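Resistance Ratings Should Carry Their Test Conditions

Estrella Galindo

A nursery catalog that lists an ash or a chestnut as "resistant" is making a claim with no units. The reader is not told which strain of the pathogen was used, how old the trees were, how long they were watched, or how many died. I think the word should not appear on a label or in a planting specification unless those four items appear with it.

Consider the chestnut trial at Gotberg. The planting holds 971 seedlings from 30 open-pollinated families, inoculated at the stem in their third year. After two seasons, 217 seedlings had cankers that stayed shallow and callused at the margin. The summary sheet called these trees resistant, and the growers who bought seed from the same mothers repeated the word. The sheet did not say that a single isolate had been used, or that most of the 217 came from a handful of families on the drier end of the site.
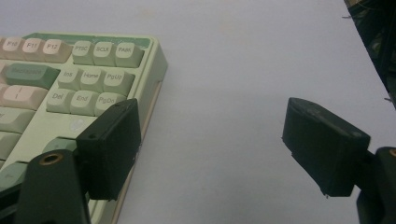
Site matters more than the trade admits. A seedling under mild water stress grows slowly, and a slow stem gives a small canker in absolute terms. If canker length is not scaled to stem diameter, part of what gets scored as resistance is poor growth. Ngân Nông raised this point at the June growers' meeting and proposed that both measurements be reported. The objection from the floor was cost. A second caliper reading takes a few seconds per tree. The cost is small beside that of replacing a failed street planting at year 12.

Age is the second problem. Juvenile bark and mature bark differ in thickness, chemistry and the number of natural cracks. A stem test at three years predicts performance at 20 only to the extent that someone has followed the same trees that far, and few programs have. Natwood keeps its older blocks and rescores them. Most others clear the ground and start the next cross.
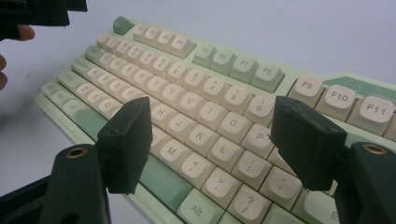
3 min read

The usual defense of the short label is that buyers want a yes or a no. Tzu-hsuan Chou, who writes specifications for municipal work, has made this case to me several times, and I accept that a parks department ordering 2650 trees will not read a methods section. It can read one line. "Stem inoculation, one isolate, age three, scored at two years, 22 percent with shallow cankers" fits on a tag.

A line of that kind would also make sources comparable. At present a buyer choosing between Gusia stock and Leung stock sees the same adjective on both and decides on price.

I would keep the word "tolerant" for trees that carry the infection and go on growing, and drop "immune" from the trade entirely. Breeders already make these distinctions among themselves. They should be printed on the tag, beginning with the next catalog.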